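Search this forum Search in: All topics Go

Floor damage charge on move-out - what counts as normal wear?

balier_tenant4
I am requesting the opinion of members who have dealt with a deposit deduction for flooring. My lease at Balier Court ended in July after four years in the same one-bedroom apartment. The management office has sent an itemized statement that deducts the full cost of replacing the living room floor. The statement lists "surface wear, dulling, and two scratches near the balcony door." I do not dispute the scratches. I do dispute that they call for a new floor in a room that I occupied for four years, and in which the floor was already in place when I moved in.

The move-in checklist was signed by both parties. Under "living room floor" the box marked "good" is checked and no comment is written. I did not take photographs at move-in, which I now regret. The office has given me 16 days to object in writing. I would appreciate guidance on what the letter should contain.

Pornholm_PM
I manage rental property in Pornholm and can speak to the usual practice from the office side. A deduction is proper for damage that goes beyond ordinary use. Dulling in a walkway is ordinary use. A scratch may or may not be, depending on its depth and on how it was made.

Your letter should ask for the following in writing:

- the date on which the present floor was installed
- the invoice or estimate on which the charge is based
- the area being replaced, in square feet
- any photographs taken at the move-out inspection

If the office cannot say when the floor was installed, it will have difficulty defending a charge for full replacement. Most owners assign a useful life to flooring and reduce the charge for each year that has passed. I would keep the letter to one page and send it by a method that gives you a receipt.

second_floor_rear
With respect to the previous poster, that is how it ought to be done. It has not been my experience. At my former building in Dretden the office charged me for carpet and refused to state its age. I asked three times. The matter was settled only when I filed in small claims court, and the refund was mailed before the hearing date. The original poster should be prepared for the office to ignore the request.

Pornholm_PM
An office that ignores a written request is creating a poor record for itself. I did not say that every office follows the practice. I would still advise the tenant to make the request first, as a judge will ask whether it was made.

quietstairs
May I ask whether the floor is hardwood, laminate, or vinyl? The answer affects the matter considerably. Solid wood can be sanded and refinished several times, and an owner who replaces it over two scratches is spending money without need. Laminate cannot be sanded, but single planks can often be exchanged if the owner has kept spare stock.

balier_tenant4
The lease describes it only as "wood-style flooring." I believe it is laminate. The office confirmed by telephone that no spare planks were kept and that the product has been discontinued. This appears to be the reason for replacing the entire room.

Luse_landlord
I own two small buildings and would like to offer the other side of the question. If the product is discontinued and a plank is damaged, the owner is left with a choice between a visible mismatch and a new floor. Incoming tenants do notice. I had an applicant decline a unit in the Lūse building over one plank of a different shade. The owner did not make the scratches, and I do not see why the owner should carry the whole cost.

second_floor_rear
The owner chose to buy a floor and keep no spare planks. A box of extra planks is a very small expense at the time of installation. The tenant had no part in that decision and should not be billed for it.

Luse_landlord
I accept the point about spare stock. I do not accept that it reduces the tenant's share to zero. A scratch from dragging furniture is damage, and felt pads are inexpensive.

quietstairs
I do not believe anyone has argued for zero. The original poster has admitted the scratches. The question is one of proportion.

Pornholm_PM
I agree with the last comment. To show how proportion works in practice, take a floor with a useful life of 16 years that was nine years old at move-out. Seven years of value remain. If the tenant is responsible for the whole floor, the charge should not exceed seven-sixteenths of its cost. If the damage is limited to one part of the room, there is good reason to argue for less. The figures will differ with the product and the local rules, and the tenant should confirm both before relying on them.

Members who are moving in rather than out may wish to see the inspection sheet that our office hands to new residents. I have copied the flooring section.

"Residents are asked to inspect all floors within 9 days of receiving keys. Please inspect in daylight, with rugs removed. Note any gaps, stains, lifted edges, or scratches on the sheet provided, and state the room and the nearest wall or door. Residents may attach photographs. The sheet must be signed and returned to the office, and a signed copy will be given to the resident. Conditions not listed on the sheet will be presumed to have been absent at move-in." 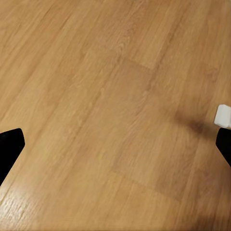

The last sentence of that section is the one that residents most often overlook. It is also the one on which most of our deposit discussions turn.

second_floor_rear
I would object to that last sentence if it appeared in my lease. It places the burden on a person who has just moved a household and has 9 days to examine every surface. The office has had the unit empty and could document it at leisure.

Pornholm_PM
The office does document it. Both records are kept in the unit file, and where they differ the resident's sheet is generally preferred. I will concede that the wording could be friendlier.

Luse_landlord
Nine days is generous. My own lease allows four, and I have received few complaints.

quietstairs
Few complaints may mean only that few tenants read the clause.

To return to the original question, I would suggest that the letter propose a figure. An objection that says only "this is too much" invites a second refusal. State what you accept, state how you calculated it, and request the balance of the deposit by a certain date.

balier_tenant4
Thank you for these replies. I have drafted a letter that requests the installation date, the invoice, the square footage, and the inspection photographs. It states that I accept responsibility for the two scratches and offers $100 toward their repair. I have not yet sent it and would welcome any correction.

Luse_landlord
In my view $100 is low for a floor that cannot be patched. I would expect the office to return with a higher number. That said, it is a reasonable place to begin, and I would answer such a letter if it came to me.

second_floor_rear
I would leave the figure as it is. Please also keep a copy of the signed checklist with the letter. The word "good" does not mean "new," and you may wish to say so in one sentence.

Pornholm_PM
I would remove any statement about what the office should have done in the past, if the draft contains one, and leave only the requests and the offer. The letter may later be read by someone who knows nothing of the history.

balier_tenant4
The draft did contain such a paragraph, and I have taken it out. I have added the sentence on the checklist. The letter went out by certified mail this afternoon. The office at Balier Court closes at 4 p.m., so I do not expect a response today. I will post the reply when it is received.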